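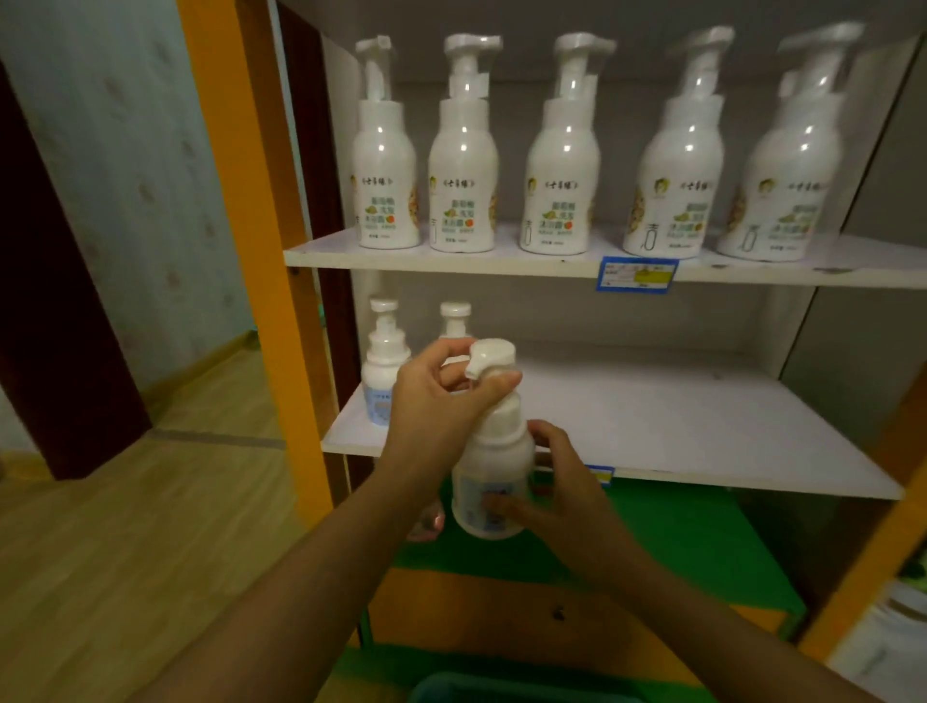 How to test a shelf-stocking robot before you pay for one

Every vendor of a shelf-stocking machine will show you the same thing: a bottle goes up, a bottle goes down, and the sales rep smiles. Your job is to find out what happens on the other 3,955 tries. A foam-pump bottle is a good place to start, and a person handles one without thinking: one hand over the pump head, the other cupped low on the body with a thumb against the label. Look at the row on the upper shelf, with every spout pointing left. That row is the job. Getting the bottles onto the shelf is maybe half of it, and most of the machines I have watched only do that half.

I help small shops set up their back rooms and displays, and since April I have been asked about robots more often than about lighting. My answer so far is "not yet," but you shouldn't take my word for it. Run the test below. It takes an afternoon and costs you a few bottles of hand soap.

What you need

One shelving unit with two shelves at different heights. Use the one from your shop, price tags still on the front edges.
Pump bottles in two sizes, at least 7 altogether.
A tray or tub to load from.
A roll of painter's tape.
A phone timer.
Somebody from the vendor who has agreed to stand back and keep their hands in their pockets.

Step 1. Write down what "done" means

Do this before the machine arrives. Mine says: bottle upright, label facing the shopper, spout in line with its neighbors, price tag not covered or knocked loose. If you skip this step the rep will define "done" for you, and it will mean "on the shelf somewhere."

Step 2. Get a human time

Have whoever normally stocks the shelf do it once at an ordinary pace. Gwendolyn Ostrowski, who runs a bath and body shop and let me use her staff for this, had her newest hire do it. Write the time down and don't show it to the vendor yet.

Step 3. The easy run

Stand the bottles in the tub, upright, spouts all the same way. Let the machine fill the upper shelf. Score each bottle against your list from step 1. Anything decent should pass this. The Danodon arm I tried did, slowly, and I will give it that.

Step 4. Turn the spouts

Same bottles, but now point the spouts every which way in the tub. This is where I start losing patience. A pump head is an awkward thing to grab, because it sticks out to one side and on many bottles it swivels. Grip the head and twist, and you may turn the pump and leave the label facing the wall. A person fixes this with the second hand and doesn't notice doing it. A one-armed machine has to put the bottle down, let go, and take hold again lower down. Count those re-grips. Also check the pumps afterward for any that have been pressed or unscrewed. You can't sell those.

Step 5. The lower shelf

Put two small bottles at the back of the lower shelf and ask the machine to bring them forward and place another beside them. The shelf above gets in the way of the arm, and the shorter bottles give it less to hold. The Ulness unit bumped the upper shelf here and stopped, politely, with an error message. I'd take that over a machine that keeps pushing, but the shelf still wasn't stocked.

Step 6. Move the shelf

Mark the feet of the unit with tape, then shift it a hand's width and angle it a little. Don't tell the rep. Real shelves get nudged by mops and strollers. If the machine needs someone to come out and set it up again, find out what that visit costs. Gividano quoted one customer of mine 2,000 dollars, travel extra.

Step 7. Walk away

Go have coffee for an hour - take the rep with you - and leave it running with a full tub. Come back and count bottles on the shelf, bottles on the floor, and bottles still in the tub. I trust this number more than all the others.

Reading the results

Compare with your human time from step 2, and add in every minute a person spent helping. Vendors like to leave that out. Soledad Mahmoud manages a Van Dusen store and kept a notebook through a month's trial. Her stocker spent so long straightening bottles behind the robot that she stopped scheduling them on the same shift and just scheduled the stocker.

Could this change? Sure. Two-handed machines are getting better and I've seen one turn a bottle label-out with what looked like real care. It was one bottle, on a bench, under the maker's own lights. Ask to see it on your shelf, with your bottles, and bring the tape.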